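Chapter 4
Feeding the Soil: Compost, Mulch and the Patient Gardener

By Catrin Harries

In this chapter
The difference between feeding a plant and feeding its soil
Greens, browns and getting the balance near enough
Choosing a spot and a container
Keeping a heap going through the cold months
Mulch, and when to leave it alone

When I took over my first plot at Fladham I did what most new gardeners do, and spent the whole of my budget on plants. I had currants, I had a quince, I had a very expensive climbing rose that I'd talked myself into on the drive home, and I put the lot of them into grey, tired clay that set like a footpath whenever the sun came out. By the end of summer the rose had four leaves. The fellow on the next plot, who grew pumpkins you could have sat a child on, looked over the fence and asked me what I'd been feeding my soil. I told him what I'd been feeding my plants, and he smiled very kindly and went back to his hoeing.

It took me a good while to understand what he was getting at, and this chapter is more or less the answer I should have given him. In Chapter 3 we looked at what soil is made of: the sand, silt and clay, the air and water between them, and that small but precious share of organic matter. Now we turn to how you build that share up, season after season, out of things you'd otherwise carry to the kerb.

4.1 What compost does

Compost is plant material that has been broken down by bacteria, fungi, worms and a great many other small creatures until you can no longer tell what it used to be. Dig some into a heavy clay and the particles begin to clump into crumbs, which lets water drain and roots wander. Dig the same stuff into sand and it holds water like a sponge. I have always found it rather wonderful that one remedy should suit two opposite complaints, and you'll see it for yourself if you do the jar test at the end of the chapter.

It does carry some nutrients too, though usually in modest amounts, and hungry crops such as cabbages and sweet corn may still want a bit of extra help (we'll come to that in Chapter 6). 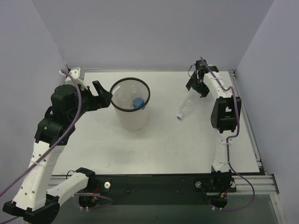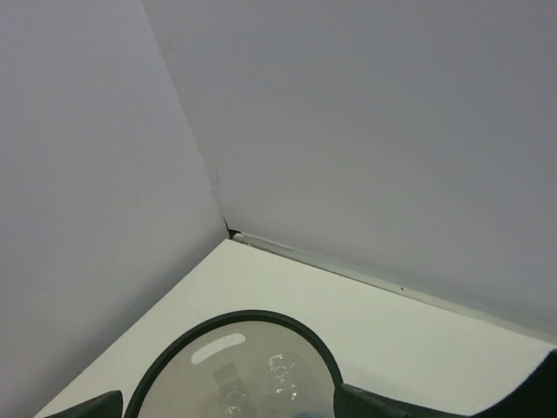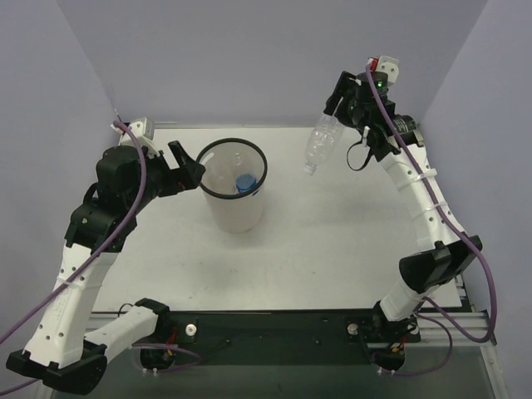 4.2 Greens and browns

Gardeners sort their compost ingredients into greens and browns, and the names are only loosely about colour. Greens are soft, moist and rich in nitrogen: grass clippings, vegetable peelings, spent bedding plants, coffee grounds (brown as you like, but a green all the same!). Browns are dry, tougher and rich in carbon, and they include fallen leaves, straw, torn cardboard and shredded prunings.

A heap that is all greens goes slimy and smells dreadful. A heap that is all browns sits there looking at you for two years. I aim for two buckets of browns to every bucket of greens, and if the heap turns sour I fork in more leaves and give it some air. Please don't fret over the sums. My neighbour at Fladham never measured anything in his life, and his compost was as dark as fruitcake.

Leave out meat, fish, dairy and cooked leftovers, all of which bring rats. Leave out the roots of perennial weeds as well, at least until you're confident that your heap gets properly hot.

4.3 Heat, and how to notice it

A good-sized heap, a metre or so each way, will warm up within days of being built. Push a compost thermometer into the middle and you may well read 45 degrees by the end of the first week, sometimes a fair bit more. When the reading starts to fall, turn the heap so that the outside goes to the centre, and it will usually warm up a second time. Small heaps seldom get hot at all, but they rot down in the end. My smallest took 39 weeks and I was very fond of it.

Key words for this chapter
organic matter, humus, carbon, nitrogen, aerobic, leaf mould, mulch

Before you read on
Take a handful of soil from your own garden, or from the school bed, and squeeze it. Write down how it feels, how it smells and whether it holds together when you open your fingers. Keep your notes somewhere safe, as we'll be coming back to them in section 4.6.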